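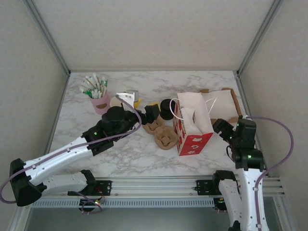
The Burnalero tabletop cell is sold as a kit with two arms, grippers, an aluminum base rail and a set of wall panels, and I have been using one since August. Assembly took me two days, mostly spent getting the arms level on their mounting plates. My first serious test was takeout packing, with a molded-pulp cup carrier, a cup full of wrapped straws and a red and white gift bag with cord handles. The bag is the hard part. A handle that leans over toward the next box is easy to snag on the way past, and the black fingers are chunky enough that you have to plan the approach with care.

5 min read

Over the trial I logged 1526 pick attempts, and 542 of them needed me to step in. Most of those were straws and bag handles. Rigid things such as lidded containers gave very little trouble once the grip force was set.

Cable routing could be better. The purple cables run along the forearms in small clips, and they swing wide, at the elbow on the left arm and at the wrist on the right – keep them in mind when you set your joint limits. I moved one clip twice before I was happy with it.

The Dresix software that comes with the kit is fine for recording and replaying moves. Its manual is thin on two-arm timing. Ryota Katayama in support answered both of my emails the next day and sent a corrected config file.

The price was $2648 with shipping. For a small lab or a serious hobby bench I think it's fair. If you only need one arm, the Grerberg single is easier to set up and takes less room. I'm keeping mine, with softer finger pads on order.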